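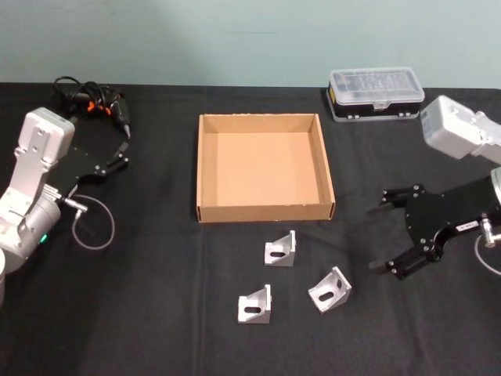 Black tablecloth, with a robot arm at each side.

About Buker School of Pharmacy Support

Buker is a private school for people who want to work in a pharmacy but do not have the possibility, or the wish, to study at a university for many years. We prepare pharmacy technicians, and we also give a shorter preparation course for those who will later apply to a college of pharmacy. The school was started by Zulema Pereyra and Yurii Pasichnyk, who were at that time colleagues in the same hospital pharmacy, in the night shift.

In the first year there was one classroom, above a bakery on Benítez Street, and the students had to leave before five in the morning deliveries could disturb the weekend lessons. Today we are still on Benítez Street, on the other side of it, and we have two floors. The bakery is also still there and we recommend it.

Since the beginning, 556 students have finished the technician program with us. Many of them work in pharmacies of our own town and in Unadach, and it happens often that a new student is sent to us by a former one. We are very glad about this, because we spend almost nothing on advertising.

What we teach

The technician program takes 4 terms. In the first term the students learn the names of medicines, the units of measure and the calculations. We know that calculations are the part which people fear the most. For this reason the groups for this subject are kept small, and each Wednesday evening there is an open hour where any student can come with any question, also from an earlier term.

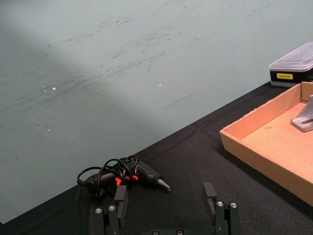

The second and third terms are about the daily work: reading a prescription, preparing labels, keeping the stock in order, speaking with patients, and knowing at which moment the pharmacist must be called. A technician does not give medical advice, and we repeat this so many times that students begin to say it before the teacher. In the last term each student makes a practical placement in a pharmacy. We find the place for the student, and the teacher responsible for placements makes a visit to see how the work is going.

The preparation course for college applicants is shorter and begins every June. It contains chemistry, biology, mathematics and the writing of the personal statement. We do not promise admission to any college. We can promise that the written work is read with attention and returned with remarks within one week.

Our teachers

Zulema Pereyra is the director. She teaches pharmacy law and meets every applicant personally before the start.

Yurii Pasichnyk teaches calculations and the preparation of non-sterile products. He wrote the exercise book that we use in the first term, and he corrects it a little every summer, so please do not buy a used copy.

Khải Lương is responsible for the placements. Before he came to us he managed a community pharmacy, and he still works there on some Saturdays.

Eulalia Urrutia teaches communication with patients. Her lessons include telephone calls, difficult conversations, and work with patients who speak another language at home. Several of our teachers learned English as adults, and we understand well the student who needs a moment to find the word.

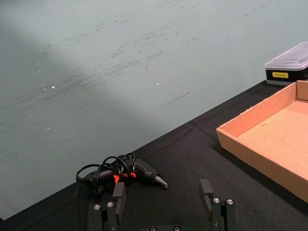

The Fullska Grant

Each year the school gives 3 grants of $3,000 to students of the technician program. The grant has the name of Fullska, the village where the grandmother of Yurii kept a small pharmacy. It is meant for students who support a family or who return to study after a long pause. School grades are read, but they do not decide alone. The application is two pages long and one of them is a letter in your own words. The money goes first to the tuition, and if something is left, it can be used for books and for travel to the placement.

Visit us

The office is open on working days from 9 a.m. to 4 p.m. Tymofii Shevchuk answers the telephone and the letters, and he can arrange that you sit in a real lesson before you decide. Please write to him some days before, and tell him which program interests you. There is no fee for the visit. The entrance is from the yard, and the bell is on the left side of the door.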